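From the shared workshop: the gripper project

After two months of work on the Plidard arm, our small group has decided to make no more cuts in aluminum until the simulator agrees with us. The first pair of fingers, which we made at the bench in one long evening, closed crooked and we had to throw them away. It was a pity for the material, but we learned from it.

Fidelina Ccori has now put the whole gripper into the simulator, with a simple room for it to move in. She kept the shapes plain so that it also runs on the old computer beside the drill press. The wrist view looks over the palm and between the two fingers, and it can be turned to any wall of the room. We use it to check how much the open fingers hide from the view when the arm comes close to something. In the pose we saved, the right finger still covers a lower part of the painting.

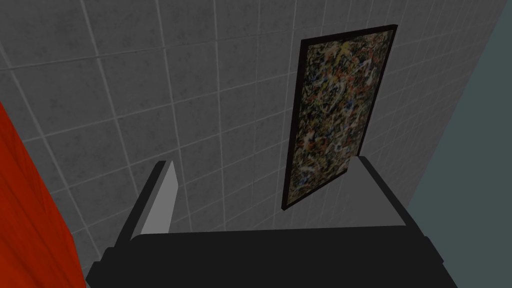

FLEMELEN, November

The next version of the fingers will be 70 mm long and open to 50 mm. We ask members to look at the drawings before we order the material from Gronberg, because last time the holes were discussed only after drilling. The drawings are in the gray folder near the door, and the simulator file is on the workshop computer under "Bermúdez", the name of the room model.

The motor holder is still an open question. It is now printed, and it bends when the arm is stretched out. If somebody has a piece of flat steel, 43 mm wide or more, please leave it on the project shelf with your name.

We meet at 7 in the evening, at the long bench. New members are welcome also without experience in programming.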